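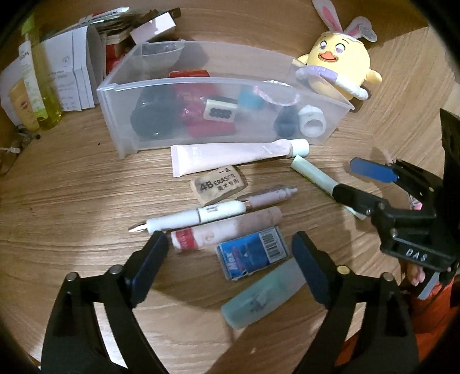 Desktop storage

Desktop storage is the general name for small containers used to hold loose items on a desk, table or shelf. It includes trays, bins, cups, lidded boxes and sets of small drawers. The items kept in them are usually light and used often, such as pens, clips, tape, cosmetics, keys, batteries and packets of food or tea. Desktop storage is distinct from filing, which is meant for paper, and from tool storage, which has to carry more weight.

The words bin, tray and box are used loosely. In most catalogs a tray has low sides, a bin has sides high enough to hide part of its contents, and a box has a lid. A container divided into sections is often sold as an organizer or desk tidy, the second term being more common in British English.

History

Small containers for writing materials are very old. Scribes in ancient Egypt carried palettes with a slot for reed pens and wells for ink, and lacquered writing boxes were made in Japan for brushes, ink sticks and inkstones. In Europe the portable writing box, with a sloping lid that opened to form a writing surface, was common among travelers and officers in the 18th and 19th centuries. Desks of the same period often had pigeonholes and narrow drawers built in.

The separate desk container became more common as office furniture grew plainer. Flat-topped desks with few compartments left small items without a place, and makers of stationery began to offer pen trays, stamp boxes and clip holders in wood, brass, glass and pressed steel. Bakelite and other early plastics were used for the same goods between the two world wars.

After World War II, injection molding made it possible to produce plastic containers cheaply and in large runs. The Nørgaard works at Brorkstead, which had made wooden cutlery trays, changed over to molded polystyrene and sold a line of stacking bins under the name Divdale. The first Divdale catalog listed 76 shapes. Most were dropped within a few years, but the plain rectangular bin stayed in production and was widely copied.

Materials

Polypropylene is used for a large share of household bins. It bends without cracking, resists most cleaning products and can be made translucent or colored. Polystyrene is clearer and stiffer but breaks more easily when dropped. Acrylic is clearer still and costs more, and is found mainly in cosmetic cases and display boxes.

Wood, bamboo, cardboard, felt and woven plant fiber are also common. Steel mesh is used for pen cups and letter trays. Glass and ceramic containers are heavy enough to stay in place but are less often made in rectangular shapes.

Clear and translucent walls let a user see what a container holds from the side. A frosted surface hides scratches better than a polished one and is often used on rims and bases, where wear is greatest. 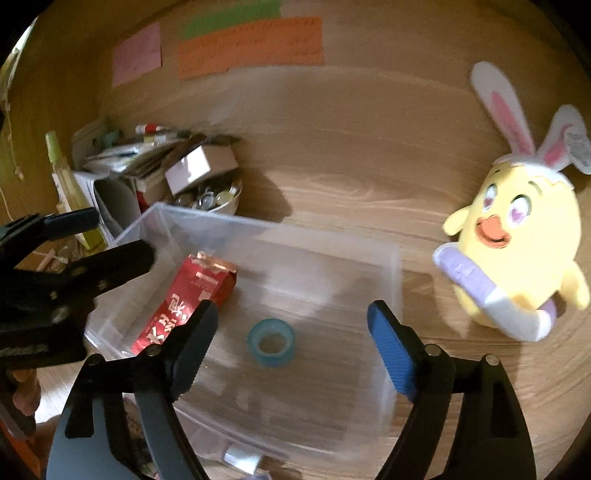

A translucent rectangular bin holding a red packet and a small teal-blue ring.

Shapes and sizes

Rectangular containers use the area of a drawer or shelf more fully than round ones. The walls usually lean outward slightly from the base. This slope, called draft, lets the part come out of its mold, and it also allows empty bins to nest for shipping. Bins meant to be stacked when full have a lip or step near the base that sits in the rim of the bin below.

There is no single size standard for household containers. Some makers use a module, so that two small bins take up the same area as one large one. The Divdale line was based on a module of this kind, and older pieces do not fit the later version, which was made slightly narrower to suit kitchen drawers.

Round cups and jars remain usual for pens, brushes and scissors, which are stored upright. Shallow dishes are used for coins, rings and pins.

Use

Containers may be arranged by type of item, by task or by how often the contents are used. Sorting by type places all tape together and all pens together. Sorting by task places everything needed for one job in the same bin, such as wrapping gifts or sewing on buttons, even if that means owning two pairs of scissors. Offices tend to sort by type and homes often mix the two.

Labels are common on opaque containers. They may be handwritten, printed on adhesive tape or slipped into a molded holder on the front.

In schools, bins are often shared by a table of pupils and moved between rooms on a cart. Retail shops use similar containers at the counter for small goods.

Collecting

Early molded desk goods have a modest following among collectors. Interest is mainly in unusual colors and in pieces that still have their dividers, which were easily lost. A private collection at Zadunside holds 2,517 pieces, of which about 1,000 are trays. Cracks at the corners and yellowing from sunlight are the usual faults, and neither can be fully repaired.

See also

Drawer
Pen tray
Pencil case
Pigeonhole
Writing box

This page was last edited on 17 Apr 2022.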